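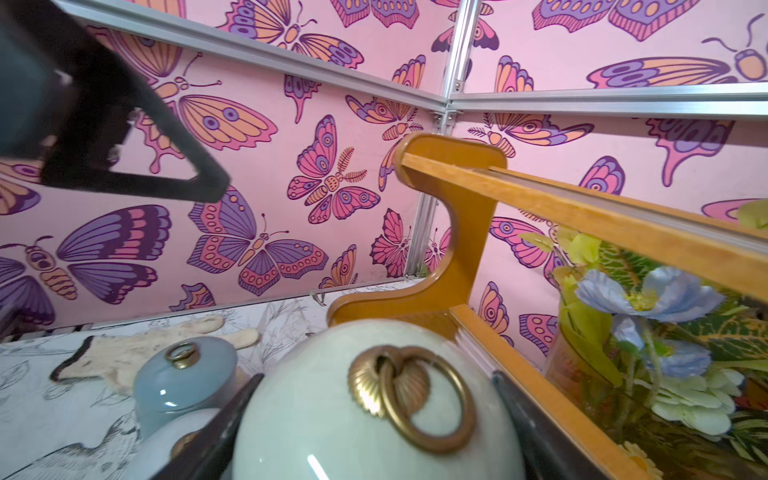

Dendville Garden Club – minutes, June 2023 meeting. Met in the library side room, started late on account of the parking lot being repaved. May minutes read and approved with one fix (the seed order was for beans, not beets). Plant sale first. Took in more than last year, final total to come once the Brusa nursery sends its bill for the tomato flats. Raffle went over well. Members asked for more prizes next time in the line of the pale green jar, the crackle glaze one with the brass ring on its ribbed plate, and fewer bags of potting mix. Agreed. Anyone with pottery or glass to give, bring to the July meeting.

Membership
102 paid up. 43 still owe for the year. Reminder cards going out before the end of the month, and after that names come off the newsletter list. Someone asked if the family rate covers grown children living elsewhere. It does not. Wording on the form to be made clearer.

Water
Long discusion. The spigot by the north beds has been dripping since April and the town says it's on our side of the meter. Two quotes in, a third promised. Motion to go with the lower of the quotes if the third hasn't come by July – passed, 2 against. Until then please turn the handle all the way and hang the hose back up, it was left across the path again.

Watering hours stay as posted. Early morning or after supper.

Lulimska bed
The Lulimska roses have black spot on the lower leaves. Pick off and bag, do not compost. Spraying was brought up and tabled, no agreement. Also need mulch there, 3 yards, delivery to the back gate only.

Fall trip
Bragança slide talk is set for September, speaker confirmed. Bus trip to the botanical garden still up in the air, price of the bus went up and we may need to car pool. Sign-up sheet passed round, will go round again.

Winter party
Early but the hall books up. Deposit to be paid this month. Decorations to be blue and gold this year, not red.

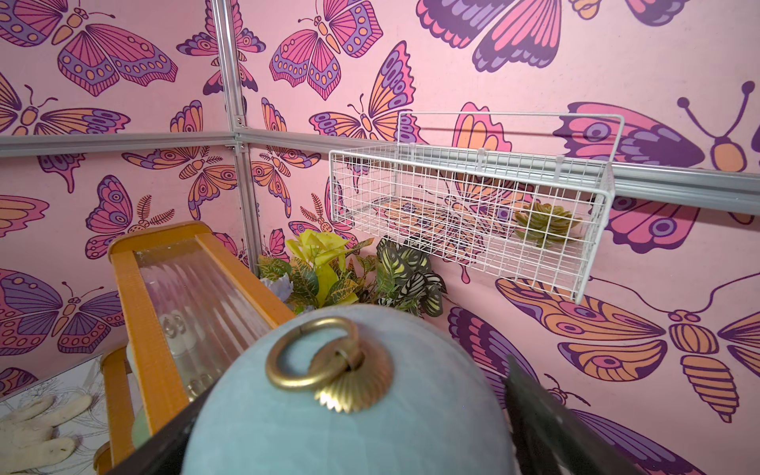

Deposit comes out of the general fund, to be paid back from ticket sales. Potluck same as before, desserts were way over last time so sign up by dish. Music undecided.

Other business
Wheelbarrow with the flat tire – fixed, back in shed. Shed key now on the hook inside the tool box, please put it back their. Compost bin number two is full, use the other.

Request for a bench by the herb bed. Cost to be looked into.

Next meeting in July, same room, bring your own chair if you like a soft one. Adjourned.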